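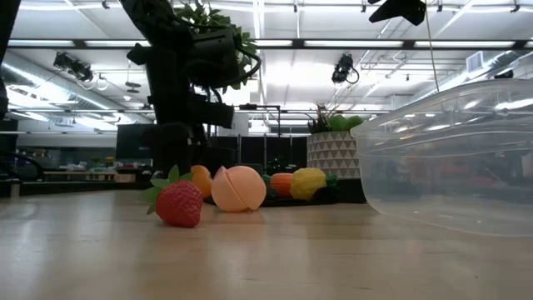
# Fruit at Break Time: A Survey of Snack Provision in Jindport Primary Schools

Submitted by Ívar Hviid, second-year project, Department of Food and Community Studies

## 1. Background

Primary schools in Jindport have offered a piece of fruit at morning break for several years. The fruit is delivered by Luangrath, a wholesaler based outside the town, and is handed out by classroom staff. Uptake is known to vary between schools, but the reasons had not previously been studied. The present project set out to record what is offered, how it is served, and what pupils say about it.

## 2. Method

Five schools agreed to take part. Each was visited in April during morning break, and short interviews were held with staff and with small groups of pupils. Younger pupils were asked to sort play food into fruit they would choose and fruit they would leave. Written consent was obtained from parents beforehand. Two schools in the Rornitz district asked that their names be withheld, and all results are therefore reported together.
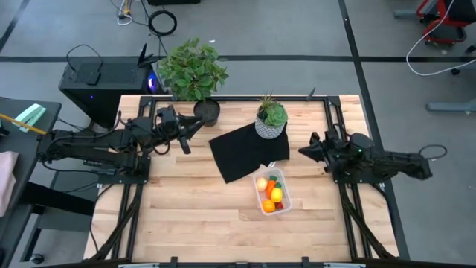 *Figure 1. Wooden tabletop with potted plant.*

## 3. Findings

Strawberries and peaches were the most popular choices in every school, although neither is supplied outside the summer term. Apples were accepted when cut and often refused when whole. Staff gave the shortness of break as the main difficulty: up to eight minutes could pass before the last child was served, and some pupils preferred to go outside without eating.

Seating also appeared to matter. Where children sat down together — as they did at Cillumska School, which has given permission to be named — less fruit was returned to the bowl. The visits were too few to show whether seating was the cause.

## 4. Limitations

Waste was judged by eye and was not weighed. Pupils may have given the answers they thought were wanted, particularly when a teacher was present.

## 5. Recommendations

Schools should consider cutting apples before break and setting out the fruit before pupils leave the classroom. A further study should weigh the fruit returned and should include at least one visit in the autumn term, when the range supplied is different. The interview questions are held by the department and may be requested by other students.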